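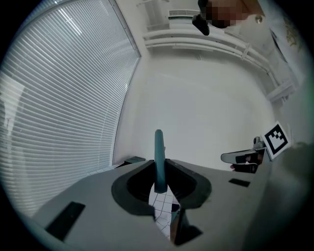
Recording demonstrations for the club arm

Robotics club, build notes, updated October 2022

These notes are for new members who will be recording demonstrations with the hand-held grippers. The arm itself (we call it Nina) stays off for all of this. You need two people, both grippers, the Halto laptop and a cleared floor.

1. Charge and check. Put both grippers on the charger the night before. Squeeze each handle a few times and watch the finger. It should close without sticking and open all the way again.

2. Check the markers. The square black-and-white markers have to be flat and clean. If a corner is lifting, replace the whole marker. Spares are in the Usetti box, already printed at the right size — don't print your own.

3. Start a session. Open the recorder on the laptop and type your team name and the task name. Use the task names on the sheet. In August we had to relabel a full folder by hand after two teams made up their own.

4. Sync the pair. Hold the grippers so they face each other, fingers apart, and stay still until the light on the laptop goes green. Then close both once, together.

5. Do the task. Move a little slower than you would with your bare hands. Keep your sleeves back from the fingers. If you drop the part, stop the recording and mark it as failed, then start a new one.

6. Save and swap. Trade places after every 10 recordings. Tired arms make shaky data.

Each team should aim for 100 good recordings per task. The shared set stood at 3,241 at the last upload, but that is spread over all tasks, and the cup task still has too few to train on. We don't start training a task in Drutis until it has over 1,000.

Upload before you leave. The laptop clears its local folder overnight.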